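When a Robot Joins the Cleaning Crew

Gernside is a town with a lot of holiday flats. People rent them for a few days, cook meals, make a mess and go home. Before the next family arrives, somebody has to tidy up. In Gernside, that job often belongs to a company called Zostik.

Zostik has 56 workers and looks after 526 flats. Last August it started using robots for part of the work. You might think the robots went straight into the kitchens. They didn't. They went to the laundry building on Gosselin Road.

What the robots do

Sheets and towels come to the laundry in big bags. A machine called the Gendodico lifts each sheet, finds the corners and feeds it into a folding press. It can fold a sheet in 15 seconds and it does the same thing every time. Small carts with wheels then carry the folded piles to the loading door. The carts follow a map stored in their computers, and they stop if a person steps in front of them.

Jobs like these suit a machine. Sheets are flat, they come in only a few sizes, and the laundry floor stays the same from one day to the next. Engineers call this a "structured" place. Structured means that things are where the machine expects them to be.

What people still do

A kitchen is much harder. Every one is different, and people leave things in all sorts of spots. A worker has to open drawers, pick up bags that change shape when you hold them, and decide what belongs where. Is it rubbish, or is it somebody's lunch? Does the slow cooker stay on the counter or go in the cupboard?

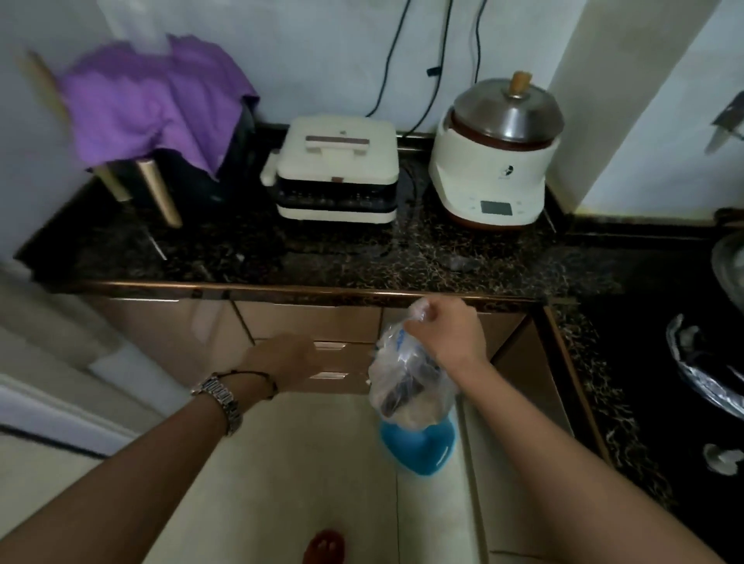
One of the cleaners said that she used to come home with sore shoulders from folding, and that her shoulders are fine now but her days feel busier, as she goes to more kitchens than before. She also said she missed talking with the others at the folding table.

Using one hand to hold a bag while the other reaches for a drawer feels easy to you. You have been practising since you were a baby. For a robot, a soft plastic bag is a puzzle. It swings, it crinkles, and if it is see-through the robot's camera may not pick out its edges.

How the jobs changed

Before the robots came, almost 70 per cent of the laundry work was done by hand. Most of it is now done by machine. Some of the folders moved to the flats. Others learned how to look after the robots. They clean the sensors, clear jams and press the big red stop button when a sheet gets caught.

Not everyone liked the change. Some workers had to learn a new job they hadn't asked for, and the hours are different. The early shift now begins at 6 a.m. so the machines can be checked first.

Words to know

Automation: using machines to do work that people used to do.

Sensor: a part that helps a machine notice things, such as light, distance or touch.

Shift: the hours a person works in one day.

Try it at home

Fold a tea towel with your eyes closed. Then ask a grown-up for a plastic bag with a few potatoes in it and move it from the counter to the floor using one hand. Write down each thing your hand had to do.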